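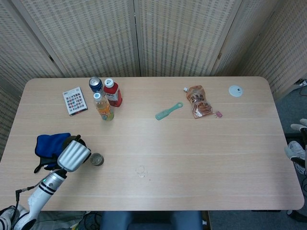
December 17, 2023

Home late, feet killing me. Sunday and the whole day on teleop. 66 good demos, target was 90. Not great but better than yesterday.

Morning was bad. Left arm kept lagging behind my hand, maybe half a second, enough that I overshot every grasp and had to throw the takes out. Ilse Smits restarted the whole thing twice, then swapped a cable and it went away. No idea which one fixed it. Wrote both in the log.

The jar is still the worst. Glass, small, lid slides around in the fingers. You come in from the side and slow or you knock it. I've started holding my breath when I close the gripper, which is stupid, the robot dosen't care. Bottles are easy now. Can is fine if I don't squeeze.

Ilse did her run after lunch and she is so much smoother than me. Asked how. She says stop looking at your own hands, look only at the gripper. Tried it. Worked for ten minutes then I got tired and went jerky again. Shoulders. Need to lower the chair tomorrow, keep forgeting.

Sistau want the full set by February, and want it varied, so we move everything between takes. Fine. But then don't complain its slow!! Total is 136 usable since we started on this table. 23 more marked maybe, somebody has to watch them all again. Me probably.

One nice one near the end. Picked, lifted, put down, let go, no wobble at all. Forgot I was driving it. Then Ilse said keep that one and I'd already hit discard. Argh.

Call Mom. Buy bread. Bed.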